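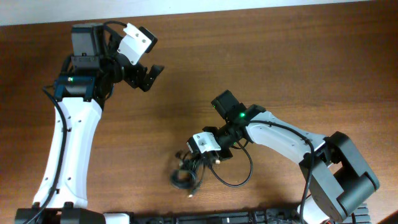

Speaker notes: Small films, closed rooms
Evening talk, film club series, April. Start 7:30, doors at 7.

Slide 1. Title

Thank Carys Lloyd for the invitation and for finding the print of Neven. Say who I am and that I have programmed late-night films for 14 years. Phones off. Questions at the end, except if someone can't hear.

Slide 2. What the talk covers

Horror and suspense films set almost entirely in one building. I will stick to four: Skulley, Neven, Mokoena and Jastgate. Two of them most people here will not have seen. I give away the ending of Skulley and part of the ending of Jastgate. Say this now and wait a moment in case anyone wants to leave for that part. I do not give away Neven, as it screens after the break.

Slide 3. Why one building

Money first. A single location means no company moves, one set of permits, and lights that can stay where they are overnight. Tomos Morgan shot Skulley in his aunt's guest house during the off season. The crew slept upstairs and filmed downstairs. When they needed the upstairs for the attic sequence, everybody moved their beds into the dining room.

Then the audience. After twenty minutes people know the layout of the house. They know where the back door is and how long it takes to get there. A director can use that. If the layout is muddled, the chase in the last act does not work.

Slide 4. Skulley, floor plan

Leave the plan up for the next three slides. Point out the pantry. It has two doors, and the second one is seen only once before the ending, behind the landlady while she is on the phone. Most viewers miss it. I missed it.

CLIP 1 (landlady on the phone). Lights down. Do not talk over it.

After the clip: ask who saw the door. Keep this short.

Slide 5. Skulley, the ending

The lodger was in the pantry from the first night. The film never shows him going in. Some viewers feel cheated by this. My view is that the food going missing is enough warning, and it comes up in three separate conversations. The weak point is the brother, who arrives late and has to explain too much. Morgan cut a longer version of that speech and I wish he had cut the rest.

Slide 6. Mokoena

Different kind of building: an apartment block, nine floors, and an elevator that stops where it likes. Chia-jung Yang plays the night clerk. It was her first lead. She has very few lines after the first half hour and carries the film by listening. Mention the sound. The elevator motor was recorded separately and placed under nearly every scene, low, and it drops out before each death. By the third time the audience has learned it. The fourth time it drops out and nothing happens.

CLIP 2 (lobby, elevator arrives empty). Check volume with the booth before the talk. Last time it was far too loud.

Slide 7. Distribution

Mokoena opened on five screens and was gone in two weeks. It found its audience later on disc. The first pressing was 500 copies and they are hard to get now. If asked, I do not have a spare.

Slide 8. Jastgate

Fulgencio Ibarra directed and also wrote it. A toll house on a closed road, a father, two daughters, snow. It is the slowest of the group and I expect some disagreement about it. I like the first hour very much. Ibarra keeps the camera at the height of the younger daughter until she goes missing, and after that it moves up to the father's height and stays there. Show the two stills side by side.

The older daughter's letters are read aloud near the end and we learn she has been writing to an empty house. Stop there. Do not say who answered.

If running late, skip slide 9.

Slide 9. Bad examples

No titles. General problems: a cellar nobody mentions until it is needed, rooms that change size between shots, a power cut used in place of a plot, a neighbor who comes by only to be killed.

Slide 10. Neven, introduction

Gwion Samuel made it with a borrowed lens kit and a cast from a local theater group. One room for most of the running time. The print has a scratch through reel two and the color has shifted toward pink. Tell people to watch the wallpaper in the opening scene and say nothing more about it.

Break. Bar is open until the film starts.

Questions I usually get

Is Skulley based on a true story? No. Morgan has said so more than once, but the poster claimed it was.

Will there be a second Mokoena? A script exists. I have not read it.

Where can I see Jastgate? Festival screenings only at present. Leave the sign-up sheet by the door for anyone who wants the mailing list.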